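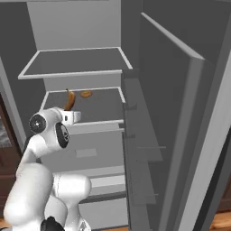
Figure 3. Simulated arm with its gripper at the second shelf of an open refrigerator.

3.2 Roles and turn order in the shared game

Kollitz is a turn-based trading game for groups of eight. Each player runs a small shop and decides once per turn how much stock to buy, what price to ask, and whether to share a delivery with a neighbor. One seat in every group was held by a computer player. The other players were told this before the first turn but were not told which seat it was.

We changed the original turn order in two ways. First, all orders were hidden until the last player had submitted. In the pilot games, players who moved late simply copied the prices already on the board, and the first seat lost money in most sessions. Second, a player who did not respond in time kept the previous turn's order. The older version of the game entered a zero, which emptied the shop and often led the player to quit.

Each player started with 100 coins. Coins could be lent to a neighbor, but a loan had to be repaid within three turns. Unpaid loans were taken from the borrower's stock at the current price. Chaudhary and Um wrote the loan rules, and Ekström tested them with two groups in November before the main sessions began.

Chat was limited to the pair of players sharing a delivery. Messages were saved with the turn number and coded later by Usmani, using the scheme given in Section 4.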